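Unit 7: Failures in Handling Cells
Case notes: the bottle transfer fault
Prepared by Wanpen Somboon for the second-year automation course

Read these notes before the October lab. Bring your own copy of the fault log.

The task was a plain pick and place. The arm takes a capped water bottle from one surface and stands it upright on a tray on another. Panya Chaiyaporn wrote the program from recordings of people doing the job by hand, and it ran for most of a term with no stops.

The fault came on cycle 73 of an afternoon run. The gripper closed, the controller reported a good grip, and the arm started across. The bottle slid down between the fingers and fell before it reached the tray. The controller still reported a good grip. The arm went through the release and returned for the next bottle. It repeated this for two more cycles before Jirayu Luangrath pressed the stop. Three bottles were on the floor, and one had split.

The same task by hand:

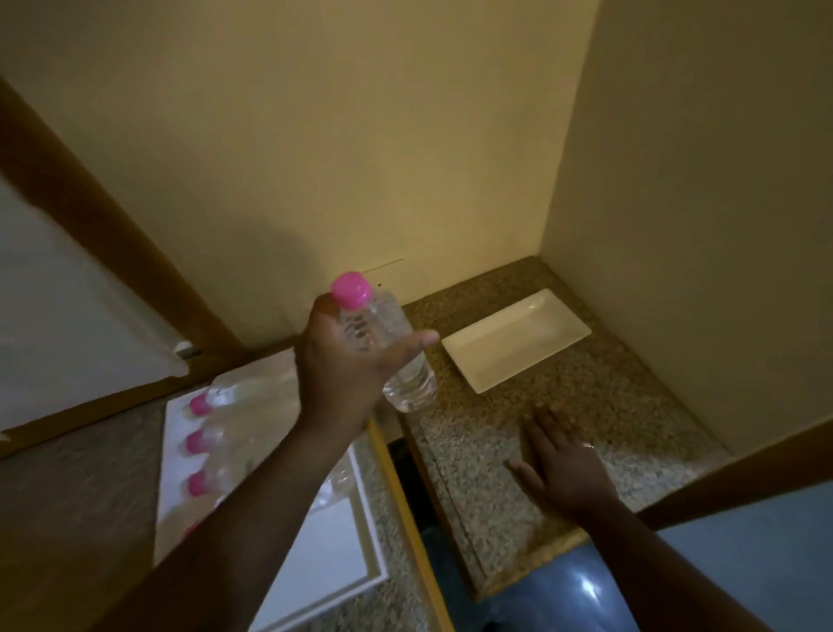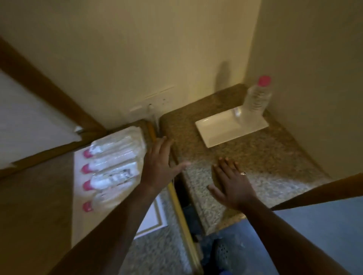
The first question in the review was how the program decided that it was holding something. It used finger position only. If the fingers stopped before fully closed, the grip was marked good, and it was never checked again. A thin plastic bottle gives way when squeezed, so the fingers can stop at nearly the same width on a firm hold and on a poor one. Look at where the hand is on the raised bottle: wrapped around the upper half, just below the pink cap. Our program gripped at mid-height, on the ribs, where contact was uneven. Lamduan Nilsuwan measured the finger pads and found them worn on one side as well.

Findings
Main cause: no check for a held object after the grip closed.
Contributing: grip height, worn pads, no pad inspection on the weekly sheet.
Safety: the guard door was shut and the stop worked. Water reached the cable tray under the cell, and power should have been cut before anyone mopped. It was left on.

Changes made
The grip is now checked at pickup, at mid-travel and above the tray. A failed check stops the arm where it is and needs a manual reset. The grip point was moved up to the shoulder of the bottle. Pads are inspected every week and signed for.

For the lab
Work in pairs. Mark in the fault log the first line where the controller and the real bottle disagree. Then write a stop condition that would have caught it, and say what it would do if the sensor itself failed. Hand in two pages to Nipon Pongsiri.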